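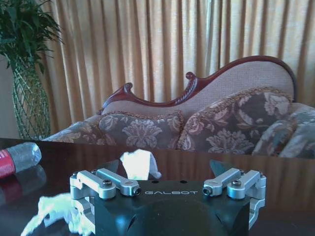

4.2 Daily care of lacquered tabletops

The Orinmont dining table is supplied with a high-gloss lacquer over dark wood. The lacquer resists light spills but shows dust, fingerprints and wipe marks more readily than a satin finish. A clean top gives a reflection of the room, as on the reddish-brown table shown with this section, and the reflection is the quickest check of surface condition: haze, streaks or a break in the mirror effect indicate residue. Carry out the steps below once a day when the table is in use.

You will need:
Soft cotton cloths, lint free (two)
Clean lukewarm water
White paper tissue, unscented, for lifting spills only
Prerkari Gloss Cleaner, for monthly use (see 4.3)

Removing loose items and litter

1. Clear the table of dishes, place mats and decorations. Lift each item straight up. Do not slide it.
2. Pick up crumpled tissues, napkins and other paper by hand or with a soft-tipped tool. Do not sweep them across the surface. Grit caught in the folds will scratch the lacquer.
3. Check the underside of place mats for crumbs before storing them.

Note: Colored napkins can transfer dye if left on the top while damp. Remove them first.

Dusting

4. Fold a dry cotton cloth into a flat pad.
5. Wipe in the direction of the grain, from one end of the table to the other, using light pressure.
6. Turn the pad to a clean face after each pass.
7. Wipe the edges last.

Wiping

8. Dampen the second cloth and wring it until no water drips.
9. Wipe the top in straight, overlapping passes. Do not use circular strokes, which leave swirl marks visible under ceiling lights.
10. Dry at once with a clean part of the first cloth.
11. View the surface from a low angle, facing a window or lamp. If streaks remain, repeat steps 8 to 10.

Spills

12. Lay a flat, unused tissue on the spill and let it absorb the liquid. Do not rub.
13. Lift the tissue from one corner and discard it.
14. Repeat with a fresh tissue until the area is dry, then wipe as in steps 8 to 10.

CAUTION: Paper tissue is mildly abrasive. Do not use it for dusting or polishing.

CAUTION: Do not use ammonia, alcohol, scouring powder or melamine sponges on any lacquered part. Damage from these products is not covered by the warranty.

CAUTION: Do not leave a wet cloth lying on the table. White marks can form under the lacquer.

4.3 Monthly cleaning

1. Complete steps 1 to 11 of section 4.2.
2. Apply Prerkari Gloss Cleaner to the cloth, never directly to the table.
3. Work in small areas and buff each one dry before moving on.
4. Leave the top clear for 27 minutes before replacing any items.

Note: Tables with the Cloutier extension leaf must be opened for this procedure. Clean the leaf and the joint edges separately, and close the table only when both are dry.

Replacement cloths are sold in a pack of two, part number 815. The cleaner is part number 308 and is supplied in a 200 ml bottle. For scratches that can be felt with a fingernail, go to section 6, Surface repair.

Revised 16 March 2020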